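4.2 Letter spacing and legibility of temporary signs

The first study dealt with printed signs, where the distance between letters is set by the typeface. Temporary signs put together by hand from separate letters follow no such rule. Kasprzak and Farquharson treat spacing in these signs as random error and remove it from their model. We kept it as a variable, since the Treltoswood survey showed that spacing differed more between signs than letter height did.

Signs were grouped by mounting surface (rigid board, painted wall, hanging fabric) and by color scheme (single color, mixed color). Each sign was reduced to a line drawing in which only the outer edge of each letter was kept. Spacing was then measured as the smallest horizontal gap between neighboring letters, divided by the mean letter width of the row. Rows were handled separately, so a sign with two rows gave two spacing values. Where the surface was not flat, the gap was measured along the surface and not across the fold.

Readers were recruited in Funen and Broltberg in May. The sample consisted of 74 adults with normal or corrected vision. Each reader saw the signs in random order at 3 viewing distances and was asked to read the text aloud. A trial ended at the first full reading or after 600 ms, whichever came first. Trials with a false start were dropped and not replaced. Confidence intervals are given at the 95 percent level throughout.

Spacing had a clear effect on reading time for signs on rigid board and on painted walls. For hanging fabric the effect was weaker, and the interval included zero at the shortest distance. Two explanations are open. Folds in the fabric may change the apparent gap between letters, so that the measured value is a poor guide to what the reader sees. Fabric signs also tended to be short, which leaves few gaps per row and a noisy estimate. The present data do not separate these accounts.

Color scheme had no main effect. It did interact with case: mixed-color rows in which a capital was followed by small letters were read more slowly than single-color rows of the same form, while rows made up only of capitals showed no such difference (Figure 3). Tahiri reports a similar pattern for shop windows in Lamrani, though with painted letters and a longer time limit.
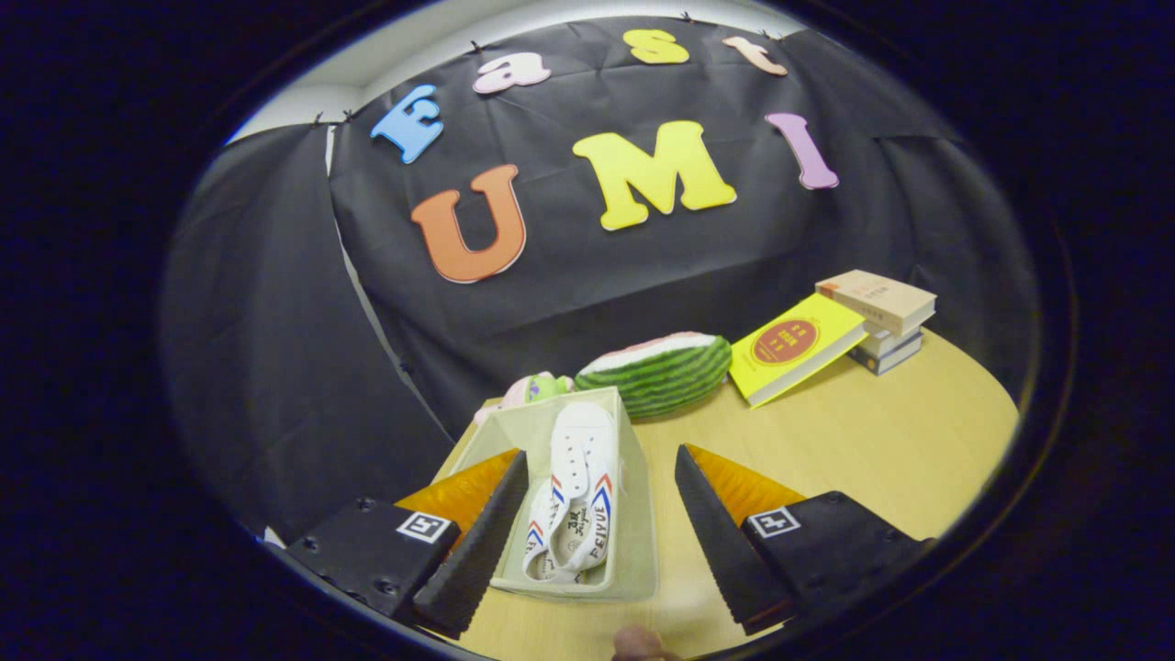
Figure 3. Mixed-color foam letters in two rows on black hanging fabric. Upper row "East," lower row "UMI."

The interaction remained when letter height was entered as a covariate. It did not remain when the two shortest words were left out, and we therefore treat it as tentative. Pal and Bainbridge suggest weighting each row by its number of gaps. Doing so widened the intervals for the fabric group but left the order of the three surfaces unchanged.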